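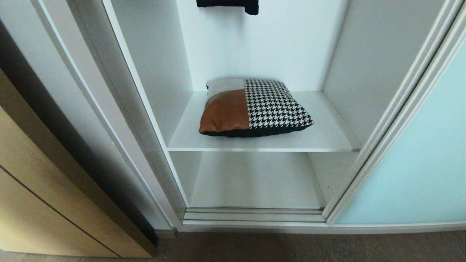 The open day at Gillov started at 10 a.m. and the instructions said visitors would be admitted in pairs. Siham Khalaf had been paired with Alistair Jardine, an insurance assessor. They were given felt overshoes and a sheet of paper with the running order on it.

Item 1 was a welcome. Item 2 was the bedroom.

Gillov had leased the upper floor of a house and kept it as a house. The demonstrations were run there under the name Jaltero, which was the name of the control software and also, by habit, of the arm that ran it. Siham had written the grasp planner for the previous version. She had left the company in March and had not told the front desk this. The front desk had not asked.

Yutong Yao was running the session. She saw Siham come in, looked at the paper in her hand, and went on with the introduction.

"The task is retrieval and return," she said. "The system is told to find a cushion in a wardrobe, lift it, hold it for six seconds, and put it back on the same shelf. The cushion is a difficult object for it. One part of the front is smooth and shiny and the rest is fabric. Friction differs across the face."

"Does it know that?" Jardine asked.

"It has a value for each material. If it measures slip, it changes the grip force. The new value is written to the log."

"Who reads the log?"

"I do," said Yutong.

The sliding door had already been pushed back. Jardine wrote on his sheet that the door was not part of the test. He had come to decide whether a machine of this type could be covered in a private home, and he recorded exclusions first.

Yutong started the run. The arm moved in from the side at its reduced demonstration speed. It paused in front of the shelf for longer than Siham would have allowed. In her version the planner had scored up to 2,000 candidate grasps and discarded nearly all of them before the arm left its rest position. The new one seemed to do some of this work on the way.

The fingers opened, took the near corner of the cushion on the leather-look side, and closed. The corner slid out.

"Slip," said Yutong.

The arm backed off, shifted to the right, and took hold of the houndstooth. This time the cushion came up. It hung for six seconds over the empty lower compartment and was put back on the shelf. The fingers opened, withdrew, and closed again on nothing.

Jardine asked to see the fingers. Yutong sent the arm to its inspection pose, pointing straight up, and put the wrist camera on the monitor.

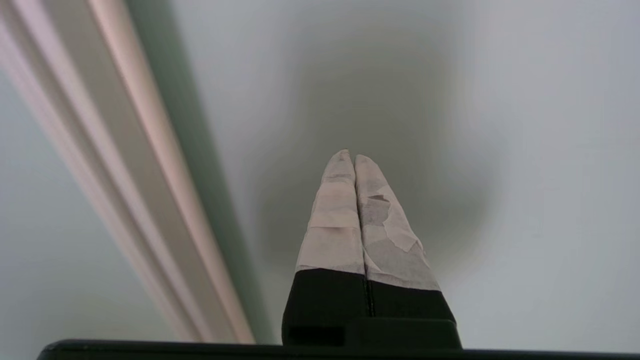

Inspection pose, wrist camera. The outer tape on the right finger has torn.

"Is that the production part?" said Jardine.

"The tape is a consumable. The pads we ordered from Flarkov are too hard for upholstery. Fouad Hourani in the workshop wraps the fingers by hand."

"At what interval?"

"When it needs doing."

Jardine wrote this down in full, including the quotation marks.

Siham went closer to the monitor. There was grayer tape under the torn patch. On her last day she had filed a note, number 541, recommending that the contact surface be replaced after a fixed count of cycles and that the count be kept by the software. The note had been two paragraphs long. Tarek Bataineh had marked it as read.

"Did it adjust the friction value after the slip?" she asked.

"Yes," said Yutong. "It lowered the estimate for the smooth panel."

"And the estimate for the finger?"

Yutong looked at the log. She scrolled up, then down again.

"There isn't one. The finger is a constant."

"So it has learned that the cushion is slippery."

"It has learned that the smooth panel is slippery."

"With that finger."

"With that finger," said Yutong.

Jardine asked whether this was a fault or a limitation. His form had separate boxes. Yutong said she would call it a limitation. Siham said that it depended on whether somebody had been informed of it in advance. Yutong took a pen from her pocket and wrote 541 on the back of her own hand.

Item 3 was the kitchen, which was being run by a man from Qiu with his own equipment. Jardine went through. Siham stayed by the wardrobe while Yutong brought the arm down from the inspection pose and switched off the drive.

"I can get Fouad up here in the lunch break," Yutong said. "We could repeat the run this afternoon with new tape and the old friction table. You'd have to sign in properly."

"As what?"

Yutong turned the sheet over and looked for a place to put her.

"Visitor," she said. "There's a line for remarks."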